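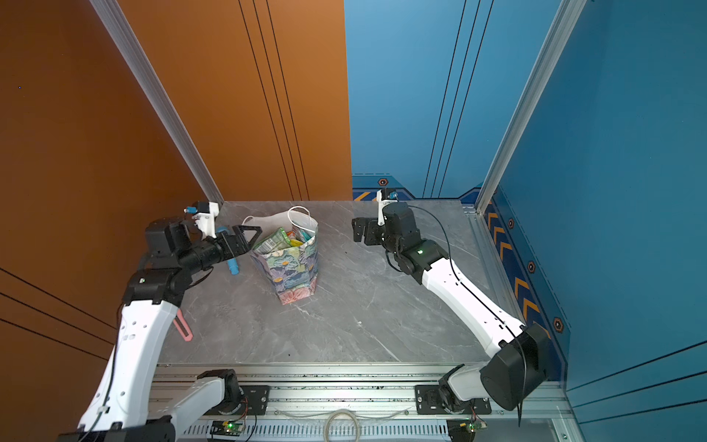 I own a great many paper bags. I did not set out to. They live inside one another in the gap between the refrigerator and the wall, and every few months the outermost bag gives up and the whole colony slides out onto the kitchen floor, usually at night.

The best ones are the flowered ones. I have a weakness for a paper bag with flowers on every side and a pair of rope handles, the kind you get when you buy something small and the shop wants you to feel better about the price. I have paid $16 for a candle I didn't like the smell of and come away happy with the bag. The candle went to my sister. The bag is still in service.

What it's in service for, this week, is snacks. My cousin's family is driving up from Gorville for the reunion, and it's my year to do the road bags. If you don't come from a family that does road bags, congratulations on your freedom. Each car gets one. It is meant to last from wherever you start until Carkow, where there is a gas station with decent sandwiches, and it is judged. Not openly. But in October, when we're all at someone's table again, a person will say "remember the year of the rice cakes" and everyone will look at their plate. I was the year of the rice cakes.

So I've been practicing. I know how that sounds.

The trouble with putting snacks in a paper shopping bag is that snack packages are mostly air and slippery on the outside. They don't stack. You lay one down flat and the next one skates off it and ends up on its side with its corner in the air. Stand them upright, like files in a drawer, and they look wonderful for as long as the bag stays put. Pick it up by the handles and they all slump toward whichever side you favor. I've come to accept that one will always lean out of the front as if it's waiting for a bus.

I've tried it both ways, many times, and here is where I've landed.

Heavy things go in first, obviously. The nuts, the fruit leather, the jar of pickles my uncle insists on. A paper bag with nothing heavy in it is a sail. I learned this in a parking lot, in front of people.

Then the boxes, if you have boxes, along one side. A box of crackers makes a wall, and the floppy packages will lean on a wall all day without complaint. If you don't have boxes you can use a rolled-up dish towel, which somebody in the car is going to need anyway by the first rest stop.

Then the chips and puffs and whatever else is full of air, standing up, with the bright ones toward the front. I have no practical defense of this. A green bag next to a yellow bag looks cheerful coming out of a flowered bag, and a brown one looks like homework. The brown ones are good for you and go at the back, where the adults will find them after the children have eaten everything else.

Last, and on top, the thing people will want before you've left the driveway. In our family it's the Keseo wafers, the lemon ones, which I have to get from the import grocery across town and which cost more than a wafer should. If you bury them, someone will dig, and then you may as well have thrown the bag into the car from the porch.

The handles deserve a word. Rope handles are kinder to the fingers than twisted paper, and they stay up on their own, more or less, so you can get your hands past them while you load. The weak point is where they go through the bag. I used to put a bit of tape over the holes on the inside. Then I noticed that the tape was holding fine and the paper around the tape was tearing, in a neat square, so now I carry it from underneath like a baby and the handles are for show.

I asked Boonmee Chantharasri for advice, as he does the road bag for the other side of the family and has never once been mentioned over dinner in October. He told me he uses a cooler. A hard one, with a lid. I said that wasn't a bag. He said nobody had ever written down that it had to be. I've been turning this over for days and I don't care for where it leads.

My aunt, meanwhile, sent along her own list, which runs to two sides and begins with the word "Firstly." It includes a paperback Bíró crossword collection for the back seat (she says they're fiendish, I've never finished one), wet wipes, dry wipes, and 300 grams of a particular licorice. She doesn't use grams for anything else. She bakes in cups. For licorice we go metric.

I weighed the finished bag on the kitchen scale, or tried to. The scale is the flat kind with the display at the front, and a full shopping bag covers the display completely, so you have to lie down with your cheek on the counter and look up under it. I got 662 from one side and 599 from the other and I still don't know of what, as the unit button was also under the bag. It felt fine. It felt like a bag.

There is still the matter of getting it to the car. It's nineteen steps of porch and gravel, it's due to rain, and I have already discussed the bottom of a paper bag and what moisture does for it. The sensible thing would be to pack it in the car, with the bag already on the seat and belted in. I've suggested this before and was told it ruins the handing over. There's a handing over. You walk out with it and somebody in the passenger seat rolls the window down and says "oh, you shouldn't have," and you pass it in through the window, which it doesn't fit through, and then they open the door.

I've got two more bags to fill by the weekend and one flowered one left. The third car is getting the plain brown with the hardware store on it. It's my brother's car. He'll eat the wafers before he notices.

Posted June 6, 2022, under Kitchen, Family, Complaints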